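BENPORT PUBLIC LIBRARY
Board of Directors, Regular Meeting
Minutes, May

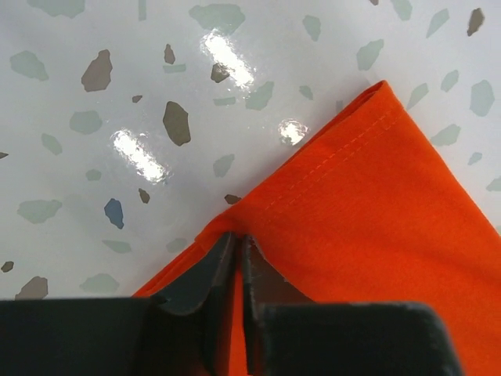

Orange-red cloth with a stitched hem, on a terrazzo-patterned surface.

Call to Order
The Chair called the meeting to order at 6:30 p.m. in the lower meeting room. A quorum was present. The Director, the Head of Circulation and the Building Supervisor also attended.

Approval of Minutes
The minutes of the April meeting were approved with one correction. Under New Business, "Prindetti Street entrance" should read "Prindetti Street book return." The motion carried.

Public Comment
A resident of the Pan neighborhood asked that the branch there stay open until 8 p.m. during the school year. The Chair thanked the resident and referred the matter to the Director. A second speaker objected to the removal of the newspaper rack from the front lobby. The Director replied that the rack had been moved to the second floor, next to the magazines, and that a sign would be posted.

Director's Report
The Director reported that 766 new cards were issued in the first quarter, and that most of them went to households in the Undik school district under the shared card agreement. The agreement expires at the end of August. The district has asked for a one-year renewal on the same terms. Members asked whether replacement cards were included in the figure. They were not.

The summer reading program opens in June. Sign-up sheets will be available at both desks and on the library's website. The Pan branch will hold its story hour in the morning this year, as the afternoon session conflicted with swimming lessons at the town pool.

Finance
The Board reviewed the statement for April. Spending on heating was below budget. Spending on postage was above budget, owing to the mailing of overdue notices to patrons without an e-mail address on file. A motion to accept the statement and place it on file was seconded and carried.

Building and Grounds
The Building Supervisor presented the quote from Prindetti for repair of the book return. The work covers a new hinge, a new inner door and repainting. One member asked for a second quote before any contract is signed. The item was tabled until the June meeting.

The meeting room was booked on 71 occasions during the quarter. The Supervisor asked that groups be reminded to put the chairs back on the racks and to leave by closing time. The wording of the booking form will be changed to say so.

Old Business
Overdue fines. The Board continued its discussion of ending fines on children's books. The Head of Circulation described the current practice, under which a card is blocked once 70 days have passed without a return. After discussion, it was moved and seconded that fines on children's books end on the first day of July and that the block remain in place. The motion carried with one member opposed.

New Business
Chairs. The Board approved the purchase of 100 stacking chairs for the lower meeting room, to be paid from the furnishings account. The old chairs will be offered to the Undik schools first.

Adjournment
There being no further business, the meeting was adjourned at 8:10 p.m. The Board will next meet in June at the Pan branch.

Respectfully submitted,
Secretary to the Board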